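How I wash wool sweaters by hand

I ruined two good sweaters before my neighbor Willy Smits took pity on me and showed me how he does his. I've done it his way ever since, and I haven't shrunk a thing! You need a clean sink, a capful of wool wash (mine is the Noltora one, but any gentle kind is fine) and a big towel.

Fill the sink with cool water, swish the soap in, then push the sweater under and leave it alone for 12 minutes. Don't scrub or twist. If the cuffs are grubby, squeeze them a few times between your fingers. Let the water out, fill up again and press the suds through until the water stays clear — mine usually needs two rinses, the big gray cardigan three.

Lift it out with both hands underneath, so the sleeves don't hang and stretch. Lay it on the towel, roll the whole thing up like a sleeping bag and kneel on it (my favorite part). Then unroll it and move it somewhere flat.
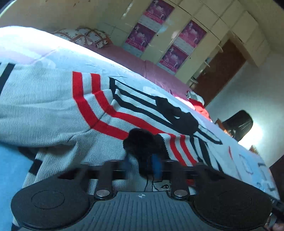
How long does a sweater take to dry?

A thin one is ready overnight in August. Thick ones can take two days in winter, and I flip mine over each morning.

While it's still damp, pat it back into shape. I measure the chest before washing and nudge it back to that number, then line up the side seams and close any buttons. Keep it away from the radiator, and swap the towel underneath if it feels soggy. Fold it once the underarms are dry, they're always last.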